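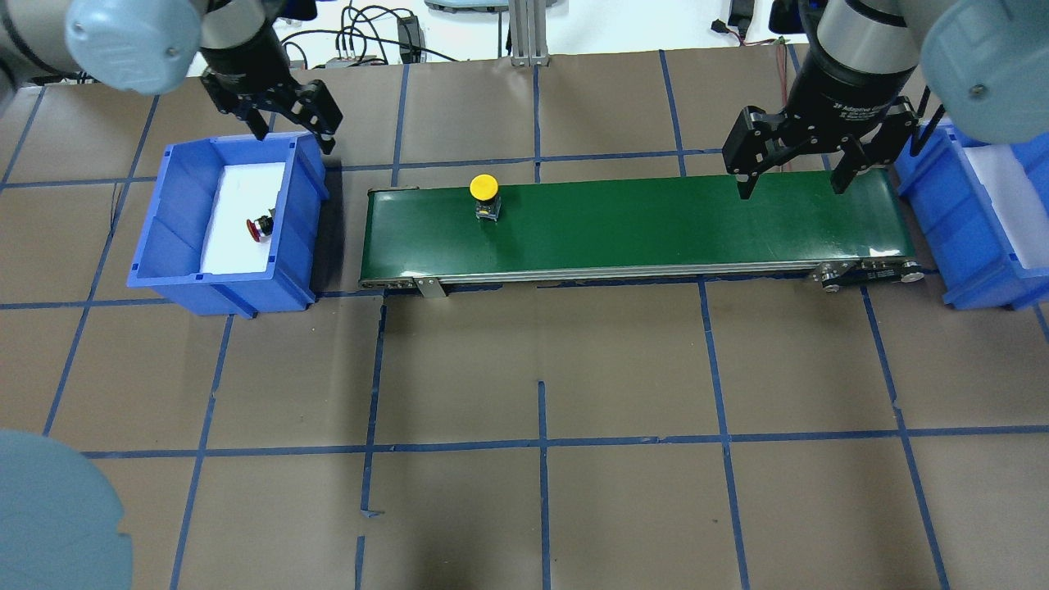 Docent Handbook > Traveling Exhibits > Setting Up the Gesell Panels

5 min read

Section 4: Putting up the panels in a school

Read this section through once before you unload the van. The Gesell set travels in 10 cases, and the case you need first will be at the back, under the others.

Before you start

Check in at the school office and sign the visitor sheet. Ask which hallway or library corner you have been given, then go and look at it. The floor plan the school mailed you in August was drawn by an optimist.

You need 23 feet of clear wall, one working outlet, and a door that stays open by itself.

1. Bring in the cases marked A and B. Leave the rest in the van for now.

2. Unfold the feet on each base until they click. A foot that hasn't clicked looks exactly like one that has, so push on it.

3. Stand the uprights in the bases, tall ones at the ends.

CAUTION: Two people for the tall uprights. Ailbhe Egan put one up alone at Clurnholm Elementary and took out a ceiling tile and a paper solar system.

4. Hang the panels from left to right, starting with "A Town Gets a School." The numbers are on the back, in pencil, and some of them are mine. Where two numbers disagree, go with the lower one.

5. Tighten the thumb screws by hand. Put the pliers down.

6. Bring in the Esposito case (the glass-topped one with the letters and the flight jacket) and set it at least an arm's length from any water fountain. Lock it. Hand the key to the office and write down who took it.

NOTE: The lid weighs more than it looks and closes faster than you'd like. Keep students back until it is locked.

7. Plug in the Clemeck audio post last. It plays the full welcome message each time it gets power - all of it, at full volume. The volume knob works once the message is over.

Opening day

Classes come through one at a time. A school of 400 will take most of the day, and the kindergartners will want to go around again. If the mayor or the superintendent is coming, leave the panel nearest the door free for photographs. They will stand there anyway.

Guest book pages are in case B. Send the full ones to Kamonchanok Petchrat at the county office, who has almost 1,000 signatures on file and can read most of them.

Taking down

Reverse the steps above, beginning with the audio post. Count the thumb screws into their bag.

Revised 26th April. Replaces the yellow sheets.

We use cookies to remember your settings. Accept | Manage choices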